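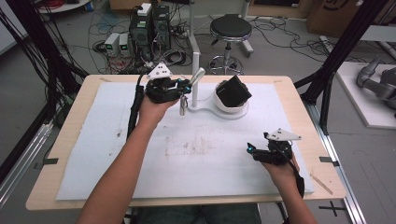
Photo: Clastatora Institute, Workshop Collection. May be reproduced with credit.

Home | About the Institute | Workshops | Galleries | Publications | Visit | Contact

Gallery: The Workbench at Prindov

The Clastatora Institute maintains a small group of shared workrooms at its Prindov site. They are used for bench work of every sort, from the assembly of stands and holders to the trial of small parts before they are sent to the Sutano building for finishing. This gallery belongs to a series on the Institute's working spaces, and it is concerned with the bench itself: the surface, what is set out on it, and what is kept close by.

The workrooms at Prindov were opened to member groups in October, following the transfer of the Nzioka bequest. The bequest included 14 tables and about 4,000 small tools and fittings, most of which remain in daily use. Tables are assigned by the half day. Member groups bring their own coverings and are asked to remove them at the end of a booking.

The surface

The table has a light wooden top, and a large sheet of white foam board has been laid over it. Small pieces of black tape hold the board on the left, the right and the top. Faint brownish smudges and stains show across the center. Foam board is the covering most often chosen at Prindov; it is light to carry, and pale or dark parts can both be found on it without difficulty. Groups may use a sheet for as long as it lies flat. Worn sheets should be taken to the rack in the corridor, where they are cut down for packing.

The stand

A white stand with a rounded base in the form of a figure eight is placed near the top middle of the board. A post rises from one end, with a small metal hook or clip hanging from it. At the other end is a round white holder with a square black object resting in it at an angle. Stands of many patterns are used in the workrooms, and the Institute does not prescribe any one of them. Users are asked only that a stand be placed well in from the edge of the table and that nothing heavy be hung from it overnight.

At the bench

Two hands are at work over the board, each holding a black gripper with a white marker plate on top and a small cyan light at the jaw. A thin wooden stick lies near the corner of the table. Cables run back along the arms. The tables at Prindov are open on all sides, and users may approach from whichever side suits the task.

The floor and surroundings

Two black computer towers stand side by side on the gray floor, near a pair of small gray power supply units with green digital readouts. Black cables spread around them. A round black stool on casters, with a ring footrest, is close to the table, and a cardboard box and a white power strip are farther along. Stools are shared among the rooms and may be moved freely. Boxes may be stored on the floor for up to 21 days if they carry the name of the group and the booking number.

Using the workrooms

Bookings are made through the Prindov front office and are limited to 6 per month for each member group. Requests for the larger room at Sutano are handled separately. Enquiries about reproducing material from this gallery should be sent to the publications desk.

Page last revised 3/9/24.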